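Wie ein Korb geflochten wird

Körbe gibt es schon länger als Töpfe aus Ton.

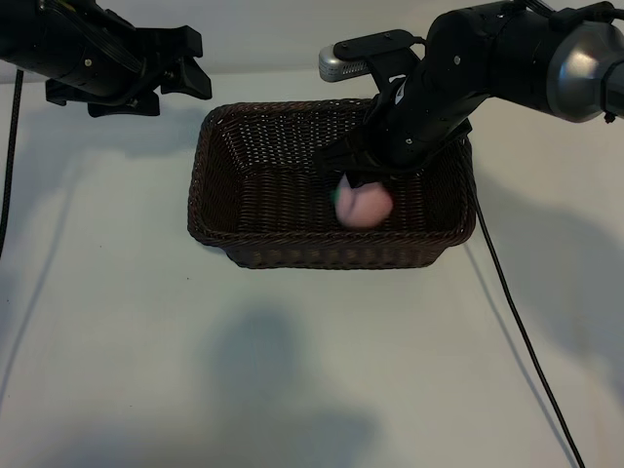 Ein Korb besteht aus vielen dünnen Streifen oder Zweigen. Manche stehen aufrecht, sie heißen Staken. Andere laufen quer, einmal vor und einmal hinter jeder Stake vorbei. Das sind die Flechtfäden. Bei dem dunkelbraunen Korb auf dem weißen Tisch erkennt man die Querbänder an der vorderen Wand besonders gut. Zwischen den Fäden bleiben kleine Lücken, durch die es hell hindurchschimmert. Oben sitzt ein dicker Rand aus geflochtenen Strängen.

Woraus flicht man?

In Europa nimmt man oft Weide. Ihre jungen Zweige heißen Ruten. Sie werden im Winter geschnitten, zum Beispiel im Januar, wenn keine Blätter daran sind. Trockene Ruten brechen leicht. Deshalb legt man sie vor dem Flechten ins Wasser, bis sie sich biegen lassen. In Asien flicht man viel mit Bambus und Rattan. Rattan ist eine Palme, die wie eine Schlingpflanze an Bäumen hochklettert.

Was kommt zuerst?

Zuerst entsteht der Boden. Dann werden die Staken nach oben gebogen, und die Wand wächst Reihe für Reihe. Sollen die Seiten etwas schräg nach außen stehen, biegt man die Staken beim Flechten leicht auseinander. Zum Schluss kommt der Rand. Er hält alles zusammen – ohne ihn würden die obersten Reihen herausrutschen.

Warum sind Körbe praktisch?

Ein Korb ist leicht und trotzdem fest. Durch die Lücken kommt Luft hinein, darum bleiben Äpfel, Zwiebeln oder Kartoffeln darin länger gut. Auch Spielzeug kann man darin aufbewahren. Für Sand oder Mehl taugt ein Korb nur, wenn er sehr dicht geflochten ist oder ein Tuch darin liegt.

Zum Ausprobieren

Schneide Papier in lange Streifen und lege 7 davon nebeneinander. Webe die übrigen Streifen quer hindurch – drüber, drunter, drüber, drunter. Die nächste Reihe beginnt umgekehrt. So bekommst du einen kleinen Korbboden.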